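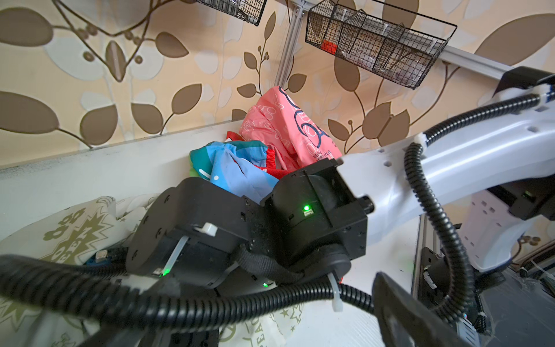

The arm at the laundry table, with the clothes behind it.

Imero project: second progress report to the Unent fund
November 6, 2021

Hello all,

I promised in May that I'd write these the way I talk, so apologies in advance to whoever has to file them. You asked me a plain question when you gave us the money (can a machine do the laundry yet?) and the plain reply is still no. It can do bits of it, though, and some of those bits are a lot better than they were when I last wrote!

Where we'd got to last time: the arm could find a heap of clothes and shove it about. It got hold of something now and then, often two things at once, and then it dropped the lot. I was a bit gloomy in that report, I think.

Since then we've done 578 proper tries at picking one item out of a mixed pile. We counted a try as good if a single garment came up and stayed up long enough to be moved across. By that measure we had 400 good ones. I'm really pleased with that, and I'd have bitten your hand off for it in the spring. Most of the failures were thin, slippery things or anything with a sleeve tangled round its neighbour. Thick cotton is easy. Frilly stuff is a pain, and I've stopped putting tights in altogether for now.

Folding is another story. We've had 26 folds I'd be happy to put in a drawer, all of them with the same few plain T-shirts, and all of them with me laying the shirt out flat first. So you could fairly say I did half the job. From a crumpled start it doesn't manage a fold at all. The trouble is that once a garment is off the pile the software (we're still on Pascu, the version you paid the licence for) has a poor idea of what it's holding. A hem looks like a collar. Big printed letters throw it too, as the lines bend all over the place when the cloth bunches up, and it goes hunting for edges that aren't there. Pink things with loud writing on have become my test of choice, purely out of spite.

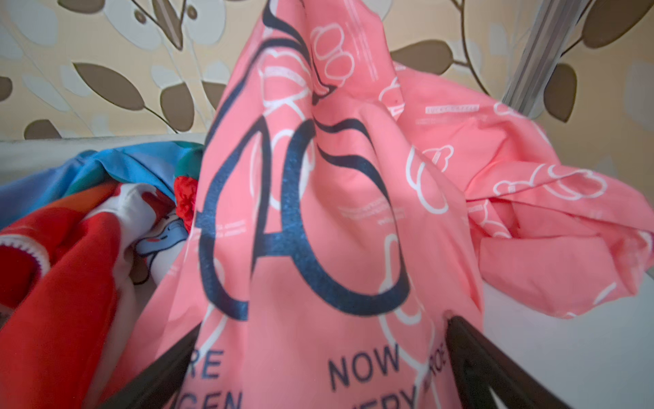 Alby Nepia reckons we should stop chasing the fold for a bit and get the sorting right, on the grounds that plenty of people would be glad of a machine that only split the wash into piles and left the rest to them. He'd also like us to be a lot tougher about what goes down as a success, and says that if a grown-up would have to pick the thing up off the floor afterwards, it was a fail, whatever the log says.

I've gone back and forth on this and I'm mostly with him. Sorting needs a good pick and a decent guess at colour, and we're close on both. I've already tightened the scoring as he wanted, so the next set of numbers may look worse than these. Please don't panic when they do.

Speed, then, as I know somebody will ask. It's slow. A single pick and move takes 15 seconds on a good run, and I can empty a basket by hand while it's still making up its mind. I haven't spent any time on this and don't plan to until the picking is steadier. It's also noisy enough that I wouldn't want it going in the next room while the telly was on.

Money. We're slightly under on parts and slightly over on my time. The spare gripper fingers came from Serno and were cheaper than I'd quoted, so I'd like to move what's left of that line over to a second camera for looking down on the table from above. My hunch is that seeing the whole garment at once would help with the hem and collar muddle, but it's only a hunch and I'd want to try it with a borrowed one first. Could you let me know if you're happy with the switch? An email will do.

What's next: sorting into lights, darks and "ask a person", using clothes from at least two more households so that it doesn't just learn ours. After that I'll have another crack at T-shirts from a crumpled start. Towels too, if there's time. I've been putting towels off.

You're welcome to come and see it run. Bring a jumper you don't mind having tugged.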